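Stundville Allotment Society
Minutes of the general meeting, November 17, 2023

Chair: Iwona Dudek
Minutes: Manee Suksawat
Present: 21 members. Apologies received from two plot holders on the Fevik side.

1. Minutes of the July meeting
Accepted with one correction. The hose reel went to the lower gate, and the July minutes had it at the upper gate.

2. Water
The supply was shut off last week and the standpipes have been drained. The tap by plot 134 still drips at the joint. Björklund quoted 200 for replacing the whole riser. Members felt this was high for one tap. Iwona will ask for a price on the joint only and bring it to the next meeting. Until then the bucket stays under it, and whoever passes is asked to tip it out before it freezes.

3. Compost
The bays are full. Too much of what went in this fall was woody, and the middle bay has not heated up at all. Agreed that branches thicker than a thumb go on the pile behind the shed. A chipper can be rented from Tosteck for a weekend in spring. Cost to be shared among those who use it. Two members asked again for a separate bay for blighted tomato and potato tops. No decision. The simplest thing for now is to take them home and put them in the trash.

4. Paths and hedges
The main path is soft between the shed and the first bend. No cars past the shed until it firms up, including for manure deliveries. Hedges on the Fevik side are over the agreed height in several places. Plot holders there have until the end of winter to cut them back, before birds start nesting.

5. Seed order
Lists go to Manee on paper or by email. Onion sets and seed potatoes will be ordered together as before. Last year's broad beans came up badly and the supplier has offered a credit, which will be used on this order. Anyone who wants garlic should have it in the ground already, but there are almost 200 cloves left over in the shed, free to take.
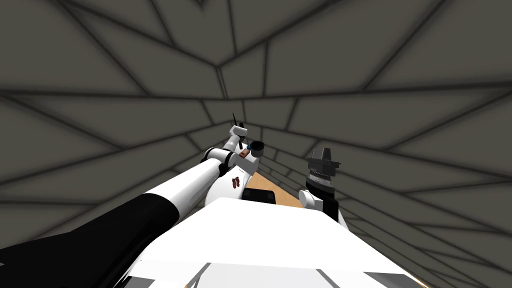

Page 2

6. Vacant plots
Two plots are free. Both go to the next names on the waiting list. The one by the hedge is badly overgrown with couch grass, so the first year's rent on it will be halved. A proposal to split it into two smaller plots was voted down.

7. Other business
The padlock on the tool shed sticks in cold weather. Graphite, please, no oil. The long-handled fork is missing and should be returned, no questions asked. Keys to the lower gate can be copied for new members through Iwona.

Next meeting: date to be posted on the shed door.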